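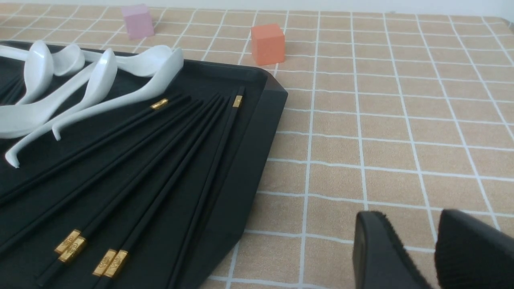
Todora Spice Blend, 12 oz Tub

Todora is a dry seasoning for fried and oven-baked chicken, made by Plutano. It is red, fairly hot, and salty enough that you should leave other salt out of the marinade. The main ingredients are Kashmiri chili, ginger powder, garlic powder, black pepper, ground fennel and dried curry leaf. There is rice flour in it too, so the coating turns crisp without a separate batter.

The recipe was put together by Daniyal Abbasi, who cooked in hotel kitchens before he joined Plutano. The name comes from a street market near his first job. Older labels said "Todora Masala." We dropped the second word in September because customers kept mixing it up with our garam masala. The contents did not change.

We use cookies to improve your visit. By continuing to browse this site you agree to our cookie policy. Accept

How to use it

Use two level tablespoons for each pound of boneless thigh. Mix with one tablespoon of plain yogurt and a squeeze of lemon, then refrigerate for at least an hour. Overnight is better. Fry in small batches until the chicken is cooked through. 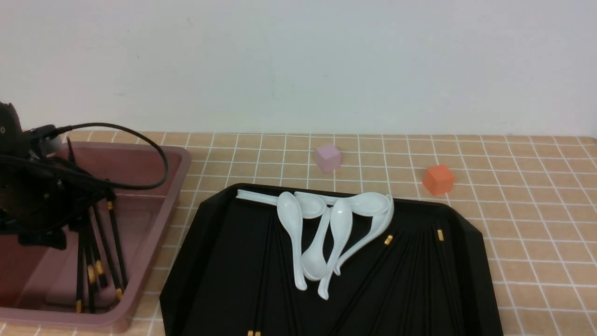 For the oven, brush the pieces with oil first and set them on a rack. The color comes out darker than it does in the fryer. Cauliflower and paneer both work, with half the amount of yogurt. We don't recommend it for fish. The fennel takes over.

Heat level

Medium hot. If you have used our Semwal blend, Todora is the hotter of the two and has less of a sour edge. Semwal is still the better choice for lentils and potatoes. Zedadent, the green chili powder, can be mixed in by the pinch if you want more heat, but try the blend alone first.

Batch and storage

Each batch is roughly 2,000 tubs. The chilies vary from crop to crop, so the shade of red will vary as well. The current batch is number 371, packed January 2019. Keep the lid tight and store the tub away from the stove. It keeps for 12 months unopened. Once opened, use it within four. Clumping is caused by steam getting into the tub, so measure into a dry bowl instead of shaking it over a hot pan.

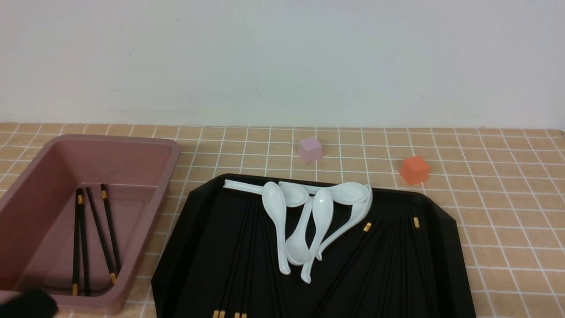
Allergens

Contains mustard. Packed on a line that also handles sesame and peanuts. No added coloring and no MSG. The rice flour contains no wheat, but the blend has not been tested for a gluten-free label and we do not sell it as gluten free.

Ordering

Sold by the single tub or by the case of six. Cases ship in one carton and cannot be split between blends. Unopened tubs may be returned with the seal in place.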